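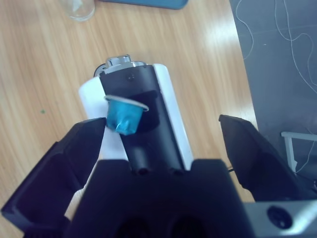 Can I press reset on Julo as soon as it has stopped by itself?
Wait until the checks further down are done. A reset re-homes the gripper, and homing opens the fingers all the way, whatever they have hold of.

Julo coffee station, restart checklist
Todalus demo kitchen, checked April 15, 2022

I've gone through this one slowly, because last week Julo stopped itself halfway through a coffee run, I pressed reset without thinking and the fingers sprang open right over the machine. The capsule bounced off the lid and went under the bench (I found it with a torch, eventually). A capsule is nothing much. A full glass over a plugged-in machine would have been a rotten afternoon, so my comments are longer than usual!

1. Stop button within reach of whoever is standing at the table
OK. It had crept round the back again behind the spare leads. I've moved it to the front and it should stay there, please.

2. Stop button tested with the arm moving at slow speed
OK. Tested 2 times, arm held still both times, no sag that I could see.

3. Fingers checked for wear and cracks
OK. A bit of shine on the left one where it rubs. I'd call that normal.

4. Bracket screws tight
OK now. One took a quarter turn, and I've put a paint mark across it so we can tell if it moves.

5. Gripper cable clear of the fingers over their full travel
Comment. It clears, but with less room than I'd like when the wrist is turned right over. I want another clip on it before the next long run.

6. Reset does not open the gripper while something is held
FAIL. Same thing again with a capsule and again with an empty plastic cup. Solodier treats every reset as a cold start and goes straight to homing. There's a setting called "hold on reset" and ours was off. I've switched it on, but it hasn't been tested with any weight in the fingers, so it stays a fail on my sheet.

7. Glass and tray set down clear of the arm's path to the coffee machine
OK, with a moan. The glass keeps ending up tight against the tray, and the arm comes in low on that side. Give it a hand's width if you can.
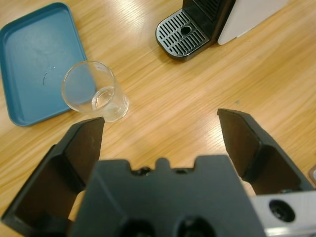
Jovita Ocampo wrote back that she'd rather see the homing move taken out of the reset altogether, and that a setting can be switched off again by the next update, which is very likely how we got here. She also asked for the air to be kept away from the machine until the tank is empty and the power is off at the wall, even if it's only a capsule being fished out.

Fair enough on both counts! I've added the second one as item 8 and sent the first to the software people.

8. Machine unplugged before hands go in after any drop
New item, nothing to report yet.

9. Speed limit set for running with people nearby
OK. Set to 16 per cent. Somebody had left it at 100 after the filming and I nearly fell over when I saw it.

10. Floor leads tucked away from where people stand
Comment. They're not in anyone's way if you work from the front, but come round the side and you'll catch a foot. Tape or a cover strip, I don't mind which.

Result: slow running only, empty plastic cups only, until item 6 passes. Next full check in November, or sooner if Julo drops anything else. Fault notes go in the blue folder, with the time written on them.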